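Come and see how a robot learns to do the washing up: Trinthorpe opens its doors for a day in March

Media release, Trinthorpe

Hi everyone, and thanks for reading this far into your inbox! I'm Jin-sol Ko, I look after demonstrations and visitors at Trinthorpe, and I've been given the very nice job of telling you about our open day.

We're opening our Wirkdale workroom to the public for one day in March, from 10 am to 4 pm. Entry is free. You can bring the kids, you can bring your nan, and you can bring that friend who thinks robots are all coming for us (I'd especially like to meet that friend). We had a practice visit recently with a small group of neighbours and local teachers, and it went so well that I've pinched a lot of what follows straight from the notes I scribbled that afternoon.

What we do in there

Trinthorpe makes hand-held grippers and the training material that goes with them. If you've never come across one, a hand-held gripper is the business end of a robot arm with the arm left off. A person holds it, does an ordinary job with it, and a camera on the tool records what went on. Later on, a robot fitted with the same kind of gripper can be taught from those recordings. So when people ask me where the robots are, I tend to point at my colleagues.

Our current gripper is called the Wogan. It weighs 680 grams, and I can tell you from a long afternoon of folding tea towels that you feel every one of them by about the fourth towel. The next version will be lighter. I've been promised!

The jobs we record are household ones, because that's the sort of help people keep telling us they'd like. Folding, wiping, putting things back where they live, setting a table, clearing it again. At the moment our library, which we call Dandgate, holds 1,520 finished recordings. Some of them are lovely to watch. Some of them are me chasing a teaspoon across a bench.
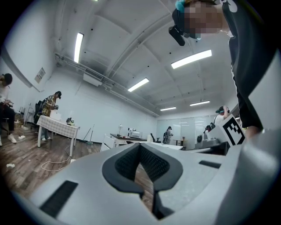
The Wogan up close, with its V-shaped black rubber insert and a printed marker card alongside.

You'll notice those black-and-white square cards on the gear when you come in. They look a bit like something you'd scan to get a café menu, and at the practice visit more than one person got their phone out and tried it. They don't take you anywhere, sorry. They're markers, and they give the software a known shape to look for when it's working out where the tool is and which way it's tilted. Kids seem to grasp this much faster than adults. One girl told her dad it was "like a name tag but for where you are," and I've used that line in every talk since.

What you can do on the day

I didn't want this to be one of those open days where you walk past things behind a rope. We'll be running hands-on sessions all day, with 12 people in each, and every session goes for half an hour. You'll get a quick safety chat, then you'll pick up a Wogan and have a go yourself.

We've got 3 tasks set out for visitors. The first is folding a face washer in quarters. It sounds like nothing, and I promise you will say something rude under your breath. The second is putting a cup on a saucer without the clink. The third is sorting a bowl of pegs by colour, and that's the one the teachers at our practice visit wouldn't leave alone. We had to prise them off it so we could pack up.

After your go, you can sit down with one of the team and watch your own recording played back. This was the favourite part for a lot of our neighbours. You see your hands' work from the tool's point of view, which is a strange and rather humbling angle. Most people laugh. Then they ask to do it again and get quite competitive about it.

Your recording gets deleted at the end of the session unless you tell us you'd like it to go into Dandgate. If you do, there's a one-page form in plain English, and one of us will go through it with you. Anybody under 18 needs a parent or guardian to sign. Faces are blurred before anything is kept, whether they belong to visitors or to us.

A bit about the room

It's one big bright space with a high white ceiling and wooden-look floors, and it gets used for everything. Desk work happens right beside the recording work, and you'll see people at both. I did ask whether we ought to tidy it into something more like a showroom, and the answer from the team was a firm no. They'd like you to see the place as it is on a working day, cables and all. I've come around to that. The little table with the checkered cloth has become a bit of a mascot, and if you fancy a photo next to it, go right ahead.
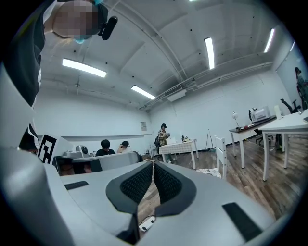
Work under way at Wirkdale: the gripper's two black fingers in front, desks and the checkered-cloth table behind.

Do watch your feet, please. There are cables on the floor in places, and on the open day we'll tape down the ones along the visitor path. Flat closed shoes are best. The floor is level right through from the front door, there's a ramp at the entrance, and every visitor task can be done sitting down. If you use a chair or a walker, or you'd like a quieter time to come through, let me know and I'll book you into the first session, which we're keeping small and calm with the music off.

The talks

At 11 am and again at 2 pm I'll be giving a short talk on what a robot needs to be shown before it can fold a towel. It's pitched at people with no background in any of this. I'm a former primary school teacher myself and I came to Trinthorpe knowing nothing about machines, so I still remember which bits were confusing. There'll be plenty of time for questions, including the hard ones about jobs and privacy. We got some very pointed questions at the practice visit and I went home and thought about them, so please don't feel you have to be polite.

I'll also show a few recordings that went wrong. We keep those. A dropped cup tells the engineers a fair bit about what the fingers were doing a moment earlier, and the engineers get properly excited about it, which I find very sweet.

For schools and community groups

If you'd like to bring a class or a club, please get in touch ahead of time so we can hold a session for you. We've put together a worksheet for upper primary students that covers grip, friction and giving clear instructions (the last part is an old classroom game where one student tells another how to make a sandwich, word by word, and it always ends in a mess). You're welcome to the worksheet even if you can't make it in. Send me a note and I'll email it over.

Getting here and booking

The workroom is a short walk from the Wirkdale shops. Street parking is free but it fills up by mid-morning, so I'd take the bus if you can. There are bike racks out the front. Tea, coffee and a fairly serious amount of slice will be on offer in the kitchen, and we'll label everything for allergies.

You don't have to book to come and look around. For the hands-on sessions you do, and bookings open at the start of February through the visits page on our website. If a session is full, put your name on the waiting list anyway. People drop out, and I'll ring you myself.

For media

Journalists and photographers are welcome from 9 am, an hour before the doors open to the public. The team will be recording as usual during that hour, so you'll be able to film real work being done, and I'll be there to answer questions. Please tell us before you come if you plan to bring lights, as strong lamps can upset the cameras on the tools. We ask that you check with people before filming them, and that you don't film children without a parent's okay. Interviews with our engineers can be set up with a couple of days' notice. They're shy to start with, but ask them about rubber and they'll talk until you run out of battery.

The two photos in this release may be reproduced with a credit to Trinthorpe.

Media contact: Jin-sol Ko, Demonstrations and Visits, Trinthorpe, Wirkdale. Please use the media form on our website and mark your message "Open day".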